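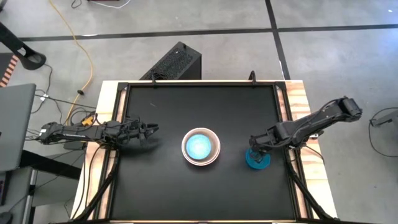
I fill the deep one to where it looks right and then there is always some left over, Glenys Lougher wrote on the last page of her diary, and I have never once thought to fill it less. Similar remarks came up in many of the diaries, and they were the reason we separated the choice of bowl from the choice of amount when we coded the entries. In the pilot we had treated the two as a single act. The written answers showed that they often happened at different moments, and in some homes were made by different people.

4.2 Choosing the bowl

A total of 192 households kept a diary for 30 days. Participants were asked to write down each meal served in a bowl at home, which bowl was used, who picked it, and whether any food was left. They were not asked to weigh anything. Weighing was part of the first design and was dropped after Hefin Howells tested the procedure in her own kitchen and found that a scale on the counter changed what she served. The diaries gave us 707 entries with a stated reason for the choice of bowl. Entries without a reason were kept for the analysis of leftovers in Section 4.4 but are not used here.

The most common reason was reach. People took the bowl at the front of the shelf or on the top of the stack, and they said so in very few words: "nearest," "on top," "was there." This held for breakfast more than for any other meal. Where a household kept bowls of different sizes in one stack, the smaller ones sat inside the larger ones and were therefore used more. Several participants were surprised to see this in their own entries. One of them moved a stack to a lower shelf halfway through the diary period, with the largest bowls now in a separate row, and her entries for cereal changed from the small bowl to the large one within days. We left these entries in the sample and marked them, as the move was her own decision.

The second reason was the food. Soup and stew were linked to deep bowls with a thick rim, which participants described as easier to carry when full. Salad and pasta were linked to wide, shallow ones. The link was strong enough that some people washed a dirty bowl by hand to avoid using a clean one of the wrong shape. Bleddyn Humphreys, who coded the entries on food type, noted that rice did not fit either group. It was served in whatever was left, and the reasons given for it were the shortest in the sample.

The third reason was ownership. In homes with children, certain bowls belonged to certain people, and the diary writer often had no part in the choice at all. Color mattered here more than size. A child's bowl was named by its color in nearly every such entry, and parents reported serving more or less into it by habit, with no clear idea of how it compared with the bowls used by adults. This finding matters for advice on portions. Leaflets tend to assume that the person serving the food also picks the dish. In these homes the dish was fixed in advance and only the amount was open. 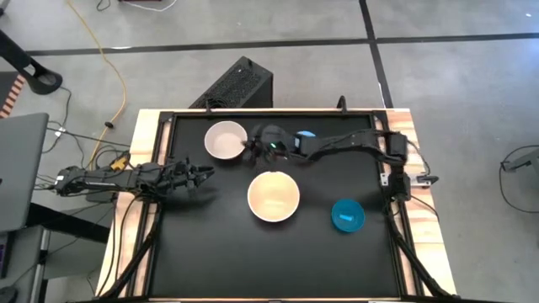

Figure 2. Three bowls on a black work surface set into a light wooden table, viewed from above.

4.3 Judging how full a bowl is

We had expected people to judge a serving by the depth of the food. The diaries and the follow-up interviews point to the rim instead. Participants spoke of leaving "a finger" or "a bit of edge," and they used the same margin for bowls of very different widths. A margin that looks the same in a narrow bowl and in a wide one leaves room for very different amounts, so anyone who serves by the rim will serve more into the wide bowl without meaning to. This is in line with what Lougher wrote about her leftovers, and it was the pattern most often raised when we read entries back to the people who had written them.

The interviews were held at 2 sites, a community hall and a school kitchen. Mared Kemeys ran the sessions at the hall and Eifion Owen those at the school. Each session began with the participant's own diary and moved on to open questions about serving other people. The wording of the questions was the same at both sites, but the answers differed in one respect. People interviewed in the school kitchen talked more about serving guests and large groups — the setting may have brought such occasions to mind — and less about eating alone. We therefore do not compare the sites on that question.

Color contrast was mentioned less than earlier work had led us to expect. A few participants said that pale food in a pale bowl looked like less than it was, and one said she disliked porridge in a white bowl for this reason and used a blue one. Most had no view. When asked directly, they tended to talk about whether a color made the food look good, and we did not find that this had any bearing on the amounts they reported. We cannot rule out an effect that people are unaware of, and a diary is a poor tool for finding one.

The shape of the rim came up without prompting. A thick or rolled rim was taken as the upper limit of the bowl by some people and as an addition above the limit by others. Those in the first group filled to the lower edge of the rim at most. Those in the second filled up to it and sometimes into it, mainly with dry food such as cereal. Neither group seemed to know that others did it differently, and within couples the difference was at times a source of mild complaint. Owen's notes include one exchange in which a husband and wife each described the other's way of serving soup as careless.

Two limits of the data should be kept in mind. First, the diaries were kept in August, when soup and stew are served less often than in the colder part of the year, and the entries on deep bowls lean toward breakfast and dessert as a result. Second, a reason written down after a meal may not be the reason that applied when the cupboard was opened. Some of the entries marked "nearest" were probably choices made for the food, with a bowl that happened to be at the front. Kemeys went through the doubtful cases with the participants who agreed to an interview, and the codes were changed only where the participant asked for it. The remaining cases were left as written, and the leftovers reported in the next section are broken down by the code given in the diary.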